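Our housekeeping team is getting towel-folding robots – what happens to our hours?

Posted by Eyerusalem Weldu, 2026-10-18

I work in housekeeping at a place with 261 rooms and we've been told a firm called Plamia is putting in machines to do the folding. The manager says no jobs are going but the rota is "under review". I've done this for years and I'm fairly quick, so I'm a bit put out. Has anyone been through it? Did you lose hours, and did you get any say?

Nurhan Ağca

We had it in September, so I can tell you how it went for us. Hours stayed the same but the work moved about. Two of us used to stand in the linen room all morning chatting and folding, and now one person feeds the machine and the other is back up on the floors. I miss the company more than anything!
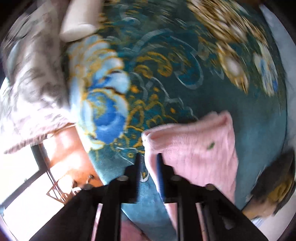
Get it in writing which jobs count as yours, and ask who does the rooms' loose bits. Ours copes well with flat white sheets coming off a pile, and it can get through 800 pieces on a good day. Give it something soft and fuzzy like a pink towel, lying over a patterned carpet, and you'd want to see it tried before anyone cuts a shift on the strength of it. I asked for a trial with our own towels and they did agree, so do ask. Ask about training pay as well – we got 20 hours at the normal rate, but only after I'd moaned.

Roscoe Oyelaran

They said no jobs going at my place too. Join a union.

Ketsara Phuthong

Depends on your contract really. If it gives set hours they can't just drop them without talking to you first, so dig it out and read it before the meeting. Take someone in with you if they'll let you.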